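Pustetti发布宗地界址复核与界标恢复服务
面向相邻土地权利人、测绘单位及登记代理机构，三月起在Ernville与Besadville受理

【Ernville讯】土地测绘与权属技术服务企业Pustetti于本周四宣布，正式推出宗地界址复核与界标恢复服务。该服务以既有登记资料、历史测量成果和现场实测数据为依据，对界标灭失、移位或图实不符的宗地进行界址点位置复核，并在相关权利人共同确认后恢复埋设界标。配套的资料管理与平差软件Urio同步启用新版本。

服务适用于以下情形：宗地转让前后界标缺失；围墙、栅栏、绿篱等附着物位置与登记界线不一致；相邻宗地采用不同时期、不同坐标基准的测量成果，导致界线重叠或留有空隙；宗地分割、合并后新界址点未在实地标定。涉及权属争议且已进入诉讼或仲裁程序的宗地，须由受理机构出具委托文件后方可办理。

服务背景

在住宅与小型农用地块中，界标灭失是引发相邻关系纠纷的常见原因。早期埋设的木桩、石桩和铁管容易因耕作、道路拓宽、管线开挖或地表沉降而丢失。界标丢失后，权利人往往以围墙、沟渠或树列作为事实界线，而这些地物的修建位置通常未经测量。地块转手后，新权利人依照旧有围栏估计面积，待申请建筑许可或办理抵押时，才发现登记面积与实际占用面积存在差异。

Pustetti在试运行阶段共受理宗地238宗，其中92宗存在至少一个界址点的实地界标缺失。试运行范围包括Ernville城区外围的独立住宅用地和Besadville的园地、耕地。所有试运行案件均按正式服务的技术流程办理，成果资料已移交委托人。

Pustetti测绘业务负责人Afaf Harb表示：“登记图上的界线与地面上的栅栏是两类不同的信息。复核工作的任务是把前者可靠地放到地面上，再如实记录后者与它的距离。至于栅栏是否拆除、差额面积如何处理，由权利人依法协商或由有权机关裁定，测量报告不对此作出结论。”

技术流程

第一阶段为资料调查。作业人员调取目标宗地及全部相邻宗地的登记簿、宗地图、界址点成果表和原始测量手簿，核对坐标系统、投影参数、图纸比例尺和测量年代。仅有纸质图件的，须进行扫描并作仿射变换纠正，纠正控制点应均匀分布于图幅范围内。资料之间存在矛盾时，按照原始观测记录优先于转绘图件、界址边长优先于图解坐标的原则列出差异清单，经审核后确定采用值。

第二阶段为现场踏勘与探查。作业人员依据计算坐标放样出界址点的概略位置，在周围布设探查范围，使用金属探测和浅层开挖方式寻找残存界标。木质界标已腐朽的，应注意土壤颜色与密实度的变化，并拍照记录开挖剖面。发现残存界标时，先测定其现状位置，再判断是否发生过移动，不得在测定之前扰动或拔起。

第三阶段为控制测量与界址测量。首级控制采用卫星定位静态观测，树冠遮挡或建筑密集地段改用全站仪导线。每个界址点独立观测两次，两次观测之间重新对中、整平并更换起算方向。两次结果之差超过限差时，应补测并查明原因，不得直接取平均值。

第四阶段为共同指界。Pustetti向宗地及相邻宗地的权利人发出书面指界通知，载明时间、集合地点、应携带的证件以及不到场的处理方式。权利人可以委托代理人到场，代理人须提交授权文件。指界时，作业人员在地面用临时标志显示复核位置，说明其计算依据和精度，由各方分别签署意见。各方一致认可的界址点进入埋设程序；任何一方提出异议的界址点只保留临时标志，异议内容写入报告。

第五阶段为界标埋设与成果归档。界标类型根据地面条件选用混凝土标、钢钉标或喷涂标。埋设完成后须再次测定中心坐标，并量取至少两处固定地物的栓距，供日后查找。

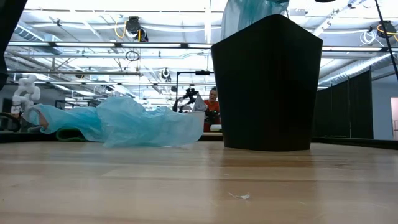 残存界标与开挖样品的内业处理执行单独的作业规程。每件实物在离开现场前编号，编号由宗地代码、界址点号和取样顺序组成，与照片及测量手簿一一对应。界标碎块、腐朽木样和桩周土样分开包装，不同界址点的实物不得同时开封。清理在平整的台面上进行，像木质长桌这类台面，在更换样品前须收走已用过的薄塑料袋，并检查桌面有无遗留的细小碎屑，哪怕只是一小片白色残屑，也应清除后再展开下一件。浅蓝色半透明塑料袋揉皱后褶皱较多，容易夹带颗粒，因此规程要求包装袋展平检查后方可丢弃。实物的材质、残留标记和断面特征记入登记表，并与历史测量手簿中的界标说明逐项比对。比对结果只作为判断界标身份的辅助依据，不能替代坐标复核。

成果内容

每宗委托的交付成果包括界址复核报告、宗地现状图、界址点坐标成果表、指界记录和界标埋设记录。现状图同时表示登记界线与围墙、栅栏等线状地物，两者之间的偏距在每个界址点及转折处标注，偏距方向以宗地内侧为负、外侧为正。涉及面积差异的，报告分别列出登记面积、按登记界线计算的面积和按现状围合范围计算的面积，并注明各自的数据来源。

对于围栏向宗地内侧退让的情形，报告会单列退让范围的平面位置和面积。对于围栏越过登记界线的情形，处理方式相同。报告不使用“占用”“侵占”等带有法律判断的表述，统一记为“现状围合线与登记界线不一致”。

Urio软件更新

本次启用的Urio新版本包含2项主要功能调整。其一是多期资料叠合模块，可将不同年代、不同坐标基准的宗地图在同一工程中管理，并对每次坐标转换保留参数和残差记录。审核人员能够从任一界址点追溯至原始图件或手簿页码。其二是相邻宗地联合平差模块，把共用界址点作为公共未知数参与计算，避免相邻两宗分别平差后出现同一界址点坐标不同的情况。

软件负责人Rhea Fajardo介绍，联合平差对起算数据的质量要求高于单宗处理。“若某一宗地的旧图存在系统性偏差，联合平差会把偏差传递到邻宗。新版本在计算前增加了分组检验，未通过检验的资料组先行隔离，由作业人员核查后决定是否参与计算。”

新版本沿用原有的数据交换格式，已建立的工程文件可以直接打开。旧工程首次保存时，系统会自动生成备份副本，并提示补充缺失的坐标基准信息。基准信息未填写完整的工程可以浏览和打印，但不能输出正式成果表。

受理安排

服务自三月起受理，首批开放名额为267宗，按资料齐备的先后顺序安排作业。Ernville受理点负责城区及外围住宅用地，Besadville受理点负责园地与耕地。跨越两地受理范围的宗地，由面积较大部分所在地的受理点办理。

申请人应提交下列材料：
土地权利证书或登记查询结果；
身份证明，委托办理的另附授权文件；
现有宗地图或买卖时取得的界址说明；
相邻权利人的姓名和联系方式，无法提供的应注明原因；
围墙、栅栏等附着物的修建时间及修建时的指界情况说明。

最后一项材料由申请人自行书写，不要求固定格式。若修建围栏时曾有前权利人或其代理人到场指认位置，应写明到场人员、指认方式及当时地面有无界标。此类说明作为调查线索归档，未经测量验证不作为确定界址的依据。

材料不齐的，受理点出具一次性补正通知。申请人补正后，受理顺序以补正完成时间为准。遇雨季地表积水、作物生长期无法进入地块等情形，外业时间由作业组与申请人另行约定。

Besadville受理点负责人Khalil Hakim提醒申请人，在复核完成前不宜移动现有围栏或清除地界附近的旧桩、石块和树根。“很多看似无用的石块是当年的界标或界标基座。搬走之后，即使保存完好，也失去了位置证据的作用。已经搬走的，请告诉我们原来的大致位置和搬动时间。”

质量控制与异议处理

全部成果实行作业组自检、项目部复检和技术室终检。终检由未参与该宗地外业的人员承担，内容包括原始观测数据重算、资料采用依据审查及图表一致性核对。技术室审核人Elias Nasrallah负责终检规程的编制。凡终检退回的成果，须附退回原因和修改记录一并归档，修改前的版本不得删除。

权利人对复核结果有异议的，可在收到报告后以书面形式申请技术复查。复查由另一作业组独立完成，使用同一套原始资料，但不得预先查阅首次复核的界址坐标。两次结果在限差以内的，维持原成果；超出限差的，技术室组织查明原因，必要时重新进行外业观测。复查结论同时送达申请人和相邻权利人。

技术复查不处理权属来源、合同履行和赔偿事项。相关争议需要使用测量成果的，权利人可凭身份证明调取报告副本及原始观测数据。

关于Pustetti

Pustetti总部设在Ernville，从事宗地测量、地形测量、权属资料整理和测绘软件开发，服务对象包括土地权利人、登记代理机构、农业经营单位和建筑设计单位。公司在Besadville设有受理点。Urio为Pustetti自行开发的宗地资料管理与平差软件。

媒体联络
联系人：Munther Twal
部门：Pustetti对外联络部
地点：Ernville

服务申请及资料清单可在Pustetti各受理点索取。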